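How to Proof Pizza Dough Overnight

Mix 400 g of bread flour with 300 g of water, a pinch of yeast and a little salt. Stir until no dry flour is left, then cover and rest it for 13 minutes. 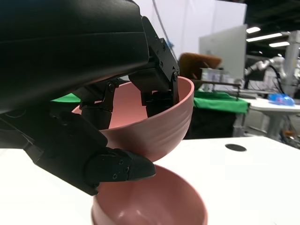
Fold the dough over itself 4 times, turning the bowl as you go. It will be sticky – wet hands help more than extra flour.
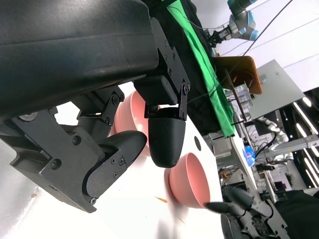

Divide the dough before it goes in the fridge if you want to bake on separate nights. Oil each container lightly. Two bowls like the pink ones on the white tabletop will do, covered tightly. Leave them in the fridge overnight and take them out an hour before shaping.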